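Kramkiste sucht Zweifler: Teilnehmende für vier Sortierabende gesucht

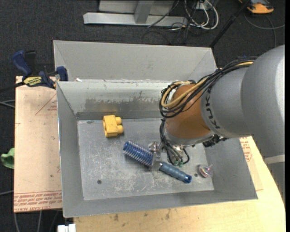

Projektbüro Skeltdale | veröffentlicht am 7. November 2021 | Rubrik: Mitmachen

Ein gelber Plastikbaustein, ein blaues Ding mit Borsten und Griff, dazu etwas Kleines, Rundes, Durchsichtiges, das rosa und lila schimmert und an einer Seite einen Zipfel hat. Wohin damit? Wer jetzt sofort »Spielzeug, Bad, Müll« sagt, hat vermutlich einen Ratgeber gelesen. Wir haben auch welche gelesen, mehr als uns lieb ist, und sind nach der Lektüre nicht ordentlicher geworden.

Für die Reihe »Kramkiste« suchen wir neun Erwachsene, die im Februar an vier Abenden vermischten Kleinkram sortieren und hinterher sagen, was sie davon halten. Jeder Abend dauert zwei Stunden. Es gibt eine Aufwandsentschädigung von 55 Euro für die gesamte Teilnahme, ausgezahlt nach dem letzten Termin. Das ist kein Stundenlohn, mit dem man prahlen könnte, und wir schreiben es lieber gleich hin.

Worum es geht

In den meisten Haushalten gibt es eine Schublade, einen Karton oder eine Blechkiste, in der landet, was nirgends hingehört. Die Aufräumliteratur behandelt diesen Ort wie eine Krankheit. Man solle Kategorien bilden, heißt es, jedem Gegenstand einen festen Platz geben und das Übrige abstoßen. Ob das im Alltag länger als ein Wochenende hält, ist nach unserer Kenntnis ziemlich dünn belegt. Vorher-nachher-Bilder überzeugen uns wenig, das dritte Bild, ein halbes Jahr später, fehlt fast immer.

Wir möchten wissen, wie Leute vorgehen, wenn man ihnen kein System vorgibt. Sortieren sie nach Raum, nach Material, nach Farbe, nach schlechtem Gewissen? Was passiert mit dem einzelnen Baustein, zu dem es keinen Kasten gibt? Wann wird ein Gegenstand, dessen Zweck man nicht erkennt, weggelegt, und wann weggeworfen? Und sitzt am vierten Abend noch irgendetwas von dem, was man sich am ersten vorgenommen hat?

Erwarten Sie bitte keine große Wissenschaft. Mit neun Personen beweist man nichts. Wir sammeln Beobachtungen, aus denen ein Heft zum Thema Ordnung im Haushalt entstehen soll, und falls dabei herauskommt, dass die gute alte Kramschublade das vernünftigste System von allen ist, drucken wir das auch.

Ablauf der Abende

Am ersten Abend sortieren alle denselben bunt gemischten Bestand, jeder für sich und ohne Anleitung. Gestellt werden flache Behälter, Papier und Stifte. Es darf gemurmelt werden.

Am zweiten Abend bekommen Sie eine fremde Ordnung vorgelegt und sollen darin bestimmte Sachen wiederfinden. Wir vermuten, dass das schlecht funktioniert, lassen uns aber gern widerlegen.

Der dritte Abend gehört Ihrem eigenen Kram. Bitte bringen Sie eine Schuhschachtel voll mit, ungeschönt, also ohne sie vorher durchzusehen (wir merken es ohnehin). Sie nehmen alles wieder mit nach Hause. Wertsachen, Medikamente, Batterien und alles, was ausläuft, bleiben bitte dort, wo sie sind.

Am vierten Abend wird der Bestand vom ersten noch einmal sortiert, danach sprechen wir gemeinsam darüber. Dieser Teil wird protokolliert, allerdings ohne Namen.

Wen wir suchen

Sie sind volljährig, sprechen so gut Deutsch, dass Sie Ihre Entscheidungen begründen können, und haben an allen vier Abenden Zeit. Ordentlich müssen Sie nicht sein. Unordentlich auch nicht, obwohl wir fürchten, dass sich vor allem Menschen mit Etikettiergerät melden werden. Wenn Sie keines besitzen: umso besser.

Nützlich wäre eine gewisse Widerspruchslust. Wer mit einer Aufgabe nichts anfangen kann, soll das sagen und nicht höflich weitersortieren. Eltern kleiner Kinder sind ausdrücklich willkommen, sie haben bei Bausteinen einen Vorsprung, den andere nicht aufholen. Eine Kinderbetreuung können wir leider nicht anbieten.

Nicht teilnehmen können Personen, die beruflich Ordnungsberatung anbieten oder entsprechende Produkte verkaufen. Dazu gab es nach dem letzten Aufruf Diskussionen – es bleibt trotzdem dabei.

Was Sie nicht bekommen

Kein Zertifikat, kein Coaching, kein aufgeräumtes Leben. Niemand kommt zu Ihnen nach Hause. Es werden auch keine Boxen, Körbe oder Trennstege verkauft, weder von uns noch nebenbei. Das Papier der Firma Ingate, mit dem wir arbeiten, ist ganz normal bezahlt worden. Werbung dürfen Sie dafür machen, müssen Sie aber nicht.

Ort und Anfahrt

Treffpunkt ist der Werkraum im Haus Zulu, Eingang über den Hof. Der Raum ist stufenlos erreichbar, die Toilette im selben Stockwerk ebenfalls. Parken ist schwierig, Fahrräder können im Hof stehen. Getränke sind da, zu essen bringt bitte jeder selbst etwas mit.

Bewerbung

Schreiben Sie uns formlos in wenigen Sätzen, was zurzeit in Ihrer Kramschublade liegt und warum es dort liegt. Einen Lebenslauf brauchen wir nicht. Fotos der Schublade sind erlaubt, frisch aufgeräumte Schubladen wirken auf uns eher verdächtig.

Richten Sie Ihre Nachricht an das Projektbüro Skeltdale, Stichwort »Kramkiste«, oder werfen Sie sie in den Briefkasten am Haus Zulu. Gehen mehr Bewerbungen ein, als Plätze da sind, wird gelost. Auch Absagen beantworten wir schriftlich. Die genauen Termine erhalten Sie mit der Zusage; wer dann feststellt, dass einer davon nicht passt, gibt bitte gleich Bescheid, damit jemand nachrücken kann.

Die Reihe wird in Zusammenarbeit mit dem Verein Desport durchgeführt, der den Werkraum stellt und auf das Ergebnis keinen Einfluss hat.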